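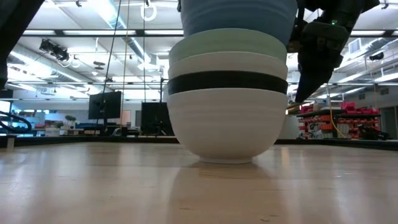
*By So-yul Pyo | Tuesday, August 23, 2022 | Club news*

Bowls again at Fleltcombe. The robotics club has been at it all summer and the crockery task is now the only thing anyone talks about over tea.

The job sounds easy. Take bowls off the table, nest them one inside the other, biggest at the bottom, don't chip anything. Two arms, one program, no hands allowed past the black border once the run has begun. Off-white goes at the foot of the pile, then black, cream, sage green and the dusty blue on top. Students picked the order themselves after a long argument on the group chat, and the blue one still likes to sit a bit over to the right.

The club is getting ready for the Cleloldale Stacking Cup in March. Last time they entered they came home with 831 points and a broken saucer. The winning side, Kenulero, had 1381. So there's ground to make up.

Most of the work since then has gone into Tak, the club's own control program, written by the older students and passed down each year with a growing pile of notes. The new version slows the arm right down for the last bit of travel before the fingers close. It costs time. The younger members hate it, they want speed, and there was a vote, and slow won.

"We were dropping things from too high up," said one second-year, who has been on the gripper code since Easter. "You'd hear it before you saw it. Now it goes in quiet. I don't mind waiting."

Black is the awkward one, apparently. It sits so low inside the big bowl that there's hardly any rim to let go of, and the fingers have to come out at a slant. Three diferent people have had a go at that part of the program. The current version is by the two youngest in the club, who did it over a weekend and left no notes at all. They have been asked to write some.

Practice runs are logged by hand in a red book by the door. The count passed 3000 last week, there was cake, and it had got to 3303 by the time we went to press. Not all of them good runs. The log has a column for swearing, which is mostly ticks.

Rules for March are out already. Same table size as before, longer time limit, and teams may now bring there own bowls so long as the judges see them first. The club will take the set it has been training with. A spare of each is being bought in case of accidents, sage green is proving hard to find in the right size so if anyone has one at home, please get in touch.

New members welcome when term starts, no experience needed. Sessions are Thursdays after school. Bring a snack, closed shoes, hair tied back.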